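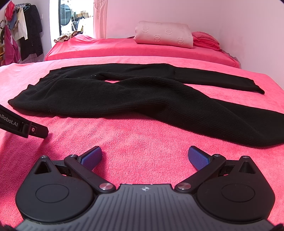

Wostent Hand Gripper, home build kit

Parts, printed or print-your-own, for one hand-held two-finger gripper. Same geometry as the Manzano wrist version so what you record by hand carries over to the arm without remaping anything. Bench tested at Brokinell shared workshop, evenings mostly.

In the kit
Ribbed centre housing
Side lobes, left and right, not interchangeable
Finger links and arms
Textured fingertip pads, 2
Pivot screws, plus 3 spare
Hex key (the short one, sorry)

Not in the kit: camera, mount, filament, glue. You'll want threadlock on the lower pivots.

Weight 47 g per finger assembly with pads on. Price 2310 for the full set, pads only on request. Ask for postage outside the mainland.

Build notes
Print the brackets flat, triangle cutout facing up, no supports. Clean the pivot holes by hand, don't drill. Tighten lower screws till the arm just stops flopping, then back off a touch. Pads go on last. Wipe the faces first or they peel.

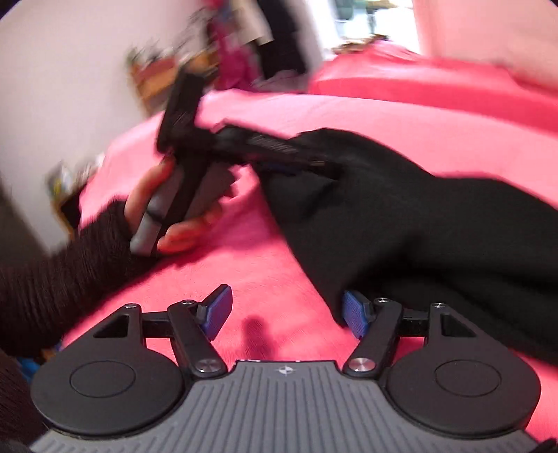
Two people with one each is the quickest way to do clothing. Agree who takes the hem before you start. Dark knits are a pain, turn the lights up and pick a sheet in a plain bright colour. Fine ribbing grips well, slippy linings less so, go in lower and close slower. Long coats need a double bed or a floor.

Known niggles
Lint on the pads. Sticky tape gets it off, spirit cleaner dulls the texture.
Left link squeaks on early prints. Dry lube, tiny bit.
Nerkley filament came out brittle round the upper joints, we've gone back to plain PETG.

April batch has the revised links. Older sets can be upgraded, you only need the links and the small screws, keep everthing else.

Orders and build questions to Shagufta Usmani, workshop desk, after 6pm. Say which hand you use.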